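A Visit to the Parrot Rescue Open House at Palari

Last updated: February

Our bird club drove out to Palari for the winter open house. The rescue takes in parrots, mostly larger ones, and opens its doors to the public twice a year. Parking was in the field across the road. Entry was free, with a donation box at the gate.

The building used to be a plant nursery. There are 83 birds living there at the moment, in three heated rooms and a long indoor flight. Visitors go through in small groups, and you are asked to leave earrings and loose scarves in the front office. A bin is provided for shoes if you would like to borrow a clean pair of clogs. I kept my own and walked through the disinfectant tray.

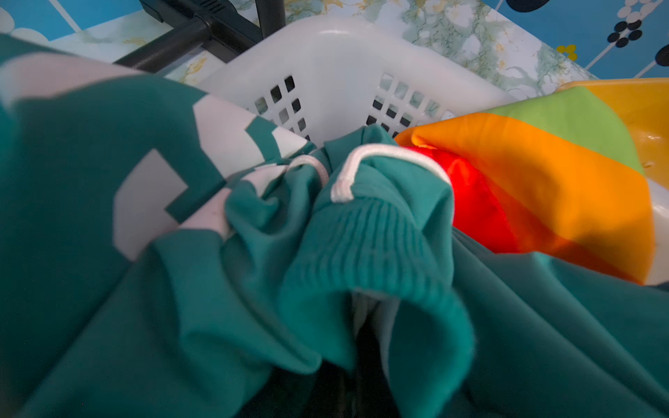

Pierina Caputo told our group that most of the birds come in because their owners have died or moved into care, and that noise is the second reason. She had the intake book open on the counter and let us look through it. An Amazon had come in with a typed list of its favorite songs.

The first room holds the cockatoos. It is loud, and there are ear defenders on a hook by the door. Each cage has a card with the bird's name, age if known, diet, and what it does not like. Several did not like hats. One umbrella cockatoo, Nusero, is 60 according to his papers and has been at Palari for 2 years. He had few feathers on his chest but was eating well and came to the bars for a piece of walnut.

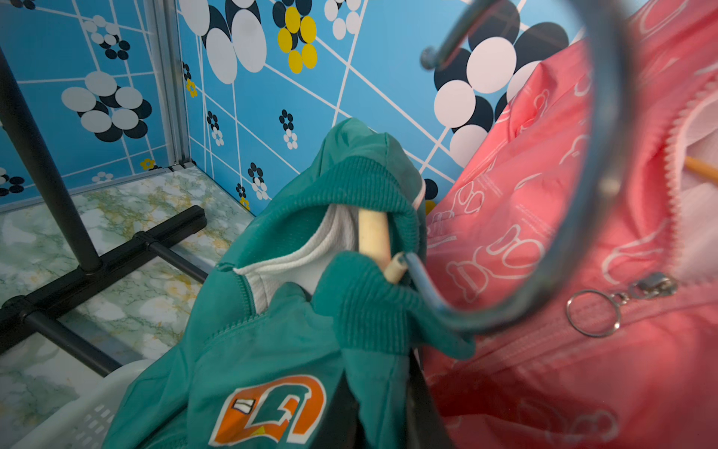

Could they not put the pluckers in with a companion, Ankit Mathur asked, and the answer was that they try it, slowly, with the cages side by side for a month or more. Some pairs take to each other. Others have to be moved to opposite ends of the room.

The kitchen was open too. Breakfast is chopped vegetables, soaked beans and a small amount of pellet. Seed is kept for training. They go through a lot of sweet potato, and a grower in Sirkach lets them have the misshapen ones at a low price. 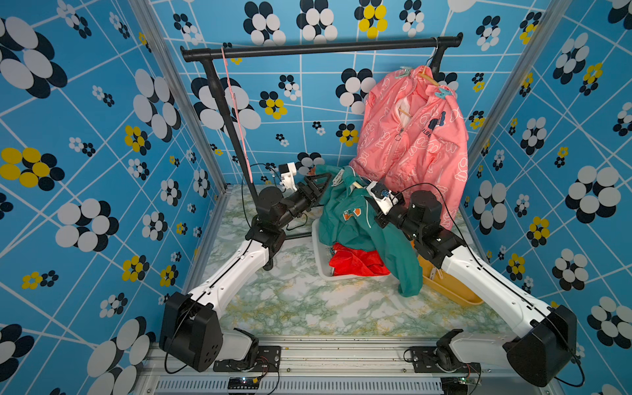
Heating is the biggest bill after the vet. The last quarter came to 4,000 dollars, and the old boiler is due for replacement before next winter. There was a sign-up sheet for monthly sponsors in the hallway, and our club took on an African grey called Fukuda.

At 2 p.m. Aishwarya Gounder gave a talk on towel training in the flight room. She worked with a young conure and let it walk onto the towel by itself before she lifted a corner. It took most of the half hour. I will try it with my own caique, who bites at anything made of cloth.

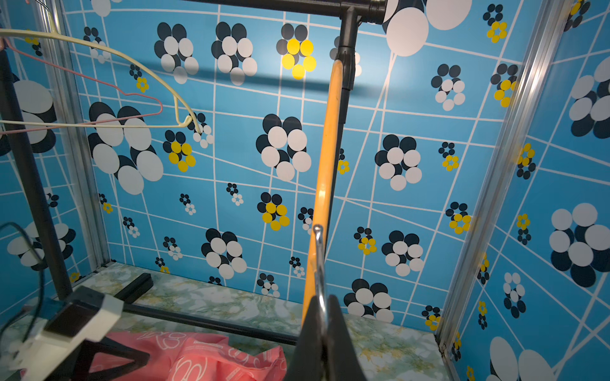 After the talk there was tea and a table of homemade toys. I bought two foraging boxes and a bag of untreated pine blocks. The boxes are well made, but the holes are small for a bird bigger than a conure, so ask before you buy. Adoption forms are at the front office, and a home visit comes first. The next open house is in late summer.

Filed under: Club Trips, Parrots, Rescue and Rehoming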